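The Second Arm

Elspeth Cruickshank had the garage until her tenants came back for their boat in September, and she had let Dilani use it on the condition that the door stayed shut when the neighbour's dog was out.

Dilani had been at it for five weeks. The first arm had gone together in an evening. The second had taken the rest, mainly on account of a shoulder joint from Kurek that arrived with the wrong thread, and then a replacement that arrived with no thread at all.

"Is it meant to click?" said Elspeth. She had brought tea and was looking for somewhere to put it.

"No," said Dilani.
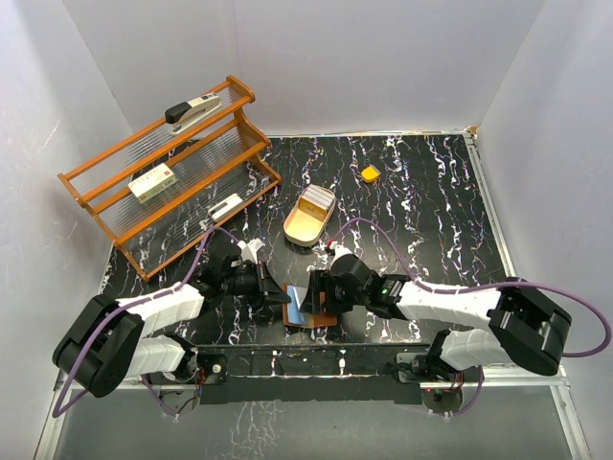 Ross Carnegie had written the control program, and he had called it Provlow after a town he said he had once been stuck in. It ran on an old laptop and printed a line of text whenever it was unhappy. For the trial he had told Dilani to use ordinary things, nothing she would mind losing, so she had gone through her desk drawers. The stapler went on the top tier of the wooden rack, a white box on the tier under it, and the blue card on its brown board went down at the front between the two grippers, where either one could get to it. She had looped the purple cables over the arms herself and was not happy with the right one. It swung out wide past the elbow and she thought it would catch.

"Ross says it won't catch," she said.

"Ross isn't here," said Elspeth.

He was in Thunder Bay, at his sister's. He had left a page of notes with 17 numbered steps, and step 12 said only "see above". Dilani had read everything above it several times.

She typed the command and took her hand off the keys. The fan in the laptop came on. Elspeth held both mugs and did not drink from either of them.

The program printed its line. Dilani read it, scrolled up, and changed a five to a fifteen. She had made that mistake before, in her second week, and had written it on the inside of the cupboard door so she would not make it again.

"My husband built a radio in here," said Elspeth. "It got one station."

"Which one?"

"Hymns, mostly. He wasn't religious. He listened to it for years – he said he'd paid for it."

Dilani typed the command again.

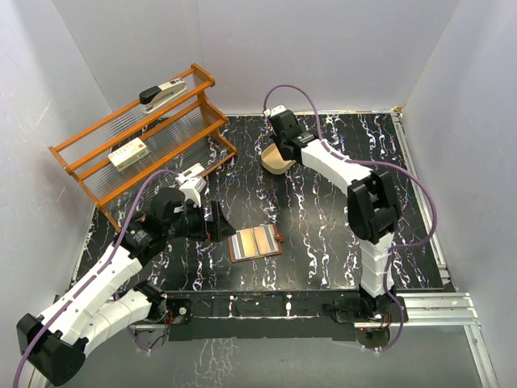

The right arm at the back of the table, holding on.

Neither of them spoke for a bit. Then Elspeth bent down and put the mugs on the concrete, one beside the other, and straightened up slowly with her hand on the workbench.

"Well, it's got hold of something," she said.

"It has."

"Does it know it has?"

Dilani looked at the laptop. Provlow had printed nothing. She pulled the stool over with her foot, sat down, and wrote the time in pencil next to step 12. Then she rang Ross, who did not pick up, and she left him a message that was mostly about the thread on the shoulder joint.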